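Dratier grasp planner FAQ
4 min read
Last updated 2022-02-27

Short answers, mostly copied out of support mail. Version 13 unless it says otherwise.

What does Dratier do?

Takes wrist camera video, spits out finger width and approach angle. Doesn't move your arm for you, that's the controller's job. We use Jacobs for that, other controllers work if they accept a pose stream.

Do I need a depth camera?

No. Plain color video. Depth gets read if it's there, ignored if not.

Why does the width estimate jump around on soft stuff?

Outline trouble. The segmenter wants one clean edge and shaggy pile doesn't have one. Stray fibers get counted as object in one frame and background in the next. Set edge_smooth to 40 and see if it settles. If not, turn on body_only, which drops thin parts from the mask before measuring.

Body_only works best where the fingers go on a smooth part and the fuzz is somewhere else. Orange plush ball below, gray shaggy loops on top, fingers on the ball: 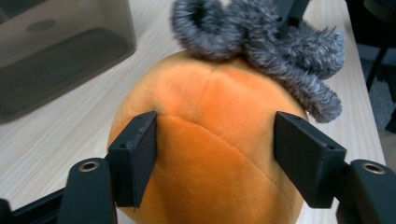

Can I hide the fingers from the mask?

Yes, and do. Draw a finger mask once per finger set, save it with the camera profile. Swap fingers, redraw it. Most "planner thinks my gripper is part of the object" mail is an old mask.

How many clips to tune a new object?

Our soft set, Helldale, has 286 clips. You dont need that many. Start with 13, different angles, check the error plot, add more if its still dropping.

It stops at frame 146 every time. Why?

Old buffer bug, fixed in the August release. Update. Can't update? Set buffer_mode to ring.

Does it know when the grip is too tight?

Not by itself. It compares the outline before and after contact and gives you a squash score. What you do with the score is up to you, the default is just to log it. Firm objects score near zero so don't bother there.

Where do logs go?

Same folder as the camera profile. Send the whole folder with bug reports please, not a screenshot of the teminal.

Related
Drawing a finger mask
Prosanholm viewer: reading the error plot
Connecting Dratier to Jacobs
Helldale clip format

Contact support | © 2022 Dratier | Back to top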